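I've been reading the Skumotix results again this week, and I still think most people have taken the wrong lesson from them. The team recorded 402 demonstrations with a hand-held gripper, all of short everyday pick-and-place jobs, and the headline everybody passed around was the count. More data, better robot, off we go.

My favourite part is tucked away near the back, where Marilou Pangilinan trained the same policy on two smaller sets. One had 50 demonstrations from a single tidy bench. The other had only 40, gathered at desks people really work at, and the smaller set won quite comfortably on desks it had never met. 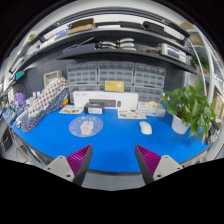 Now, I know Jomar Samonte has argued that a messy background just teaches a model to be confused, and he's no fool — I've changed my mind on his account before. But I'd gently say that a home or an office is never going to clear itself up for the robot's sake, and a method that needs it to is one I'd have a hard time calling finished.

So if Prureo do go ahead with their next 400, I'd love to see them spend the effort on new rooms, and let the neat bench have a rest for a while.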